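FOR IMMEDIATE RELEASE

Zadenex Press announces a new study of the Stoic "sayables"

Book and open reading course by Fredy Quispe will begin in the autumn at Ezzat Hall, Brenia

BRENIA. Zadenex Press is pleased to inform its readers, and the friends of ancient philosophy in general, that the new study by Fredy Quispe, What Is Said and What Is There, will be published this autumn. The book concerns one of the most difficult teachings of the Stoic school, the teaching of the lekta, a word which is translated usually as "sayables." Together with the book, the press will open a course of reading under the name Lirnoso, which is free of charge and for which no knowledge of Greek is required.

The Stoics held that only bodies can act or be acted upon, and for this reason only bodies exist in the full sense. The stone is a body, the voice is a body, and the soul also is a body, a fine breath extended through the living creature. And yet the school admitted four things which are not bodies: void, place, time and the sayable. When one person speaks to another in a language the other does not know, both of them receive the sound. Only the one who knows the language receives what is said. This second thing is the sayable, and the ancient critics of the school have asked many times how a thing without body can have any place in a world that is made of bodies.

"I have lived with this question in three languages, and I noticed it first in the kitchen of my aunt, who spoke to me in one and to my uncle in another," said Fredy Quispe. "The same order was given twice, that we should wash our hands. The sounds had nothing in common. I was a child and I had no name for the thing which was in common, but I was quite sure of it. In the book I try to stay near this simple observation also when the texts become hard."

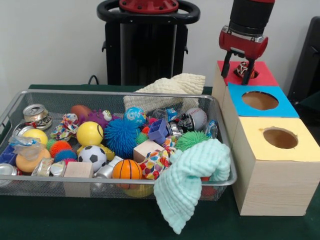

Wire basket and boxes with coloured paper tops on the dark green table.

The study is divided in two parts. The first part collects the surviving passages. As is well known, the large logical works of the early Stoa are lost, and we depend on later authors, some of them hostile, who quote the school in order to refute it. Quispe has selected 82 passages and gives each of them in a new English version, with a short note about the source and about the words which remain in dispute. The author has tried to translate the same Greek term always by the same English term. In the places where this could not be done, the note says so.

The second part is the interpretation. It starts from the distinction between the complete and the deficient sayable. "Writes" is deficient, because the hearer will ask who writes. "The boy writes" is complete, and when it is also true or false it is called by the Stoics an axioma, a proposition. Questions, commands, oaths and prayers are complete also, although they are neither true nor false, and Quispe gives to them a chapter of their own, which is longer than the reader of such studies would expect. From there the argument goes to the impression and the assent. For the Stoic, the grown human being does not simply receive the impression of a thing but can put it in words and can give or refuse assent. In this manner a doctrine that looks like a matter for grammarians has its consequences in the ethics, since fear and desire are also understood by the school as a kind of assent.

The last chapter turns to the well-known 5 forms of argument which the school considered in no need of proof, such as "If it is day, it is light; but it is day; therefore it is light." The author defends the opinion that these forms are made from sayables and not from words, and that many difficulties in the later reports come from the neglect of this point. Readers who are already acquainted with the question will find in the appendix a discussion of the opposing view. It is a fair discussion, we believe, although the author does not hide which side the author takes.

About the Lirnoso reading course

The Lirnoso course consists of 20 evening meetings in Ezzat Hall. Each meeting begins at 7:00 p.m. and is given to a few passages only, which are read aloud, slowly, before anything is said about them. Participants receive the passages on paper at the door. It is not necessary to prepare at home, but those who would like to prepare can ask for the sheets one meeting in advance.

There are places for up to 48 participants. Registration opens in July and the places are given in the order of the requests. Tea and coffee are offered in the break. The hall can be entered without steps from the side of the parking lot, and an induction loop is available for persons with a hearing aid (please mention this at registration, so that a seat in the correct area can be kept).
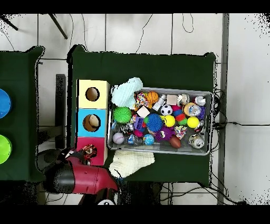 The grey bin with the yellow, blue and red boxes to its left.

The course follows the order of the book but does not demand the purchase of it. In the first meetings the group will read the reports on voice, speech and language, where the school distinguishes the mere noise, the articulate sound, and the speech which signifies. The middle meetings are reserved for the proposition and for the conditional, a topic about which the ancients themselves quarrelled so much that, according to one old joke, even the crows on the roofs were discussing it. The final meetings will treat assent, and there will be time for questions which remained open.

"I would be glad if people come who have never read a line of philosophy," said Quispe. "They ask what the word means. People with training sometimes pass over this too quickly, and I include myself."

About the author

Fredy Quispe is a translator and teacher of ancient philosophy, living in Brenia. Previous essays of the author on the Stoic theory of signs were published by Zadenex Press in its series of small studies. What Is Said and What Is There is the author's first book of full length.

About Zadenex Press

Zadenex Press is an independent publisher of translations and studies in the history of thought. Its catalogue is directed to the general reader as well as to the specialist. The press is located in Brenia, in the same neighbourhood as Ezzat Hall.

Review copies

Reviewers and bookstores may request a printed or an electronic copy from the press office of Zadenex Press. Requests for an interview with the author are forwarded by the same office. Please indicate the name of the publication and the preferred format.

- end -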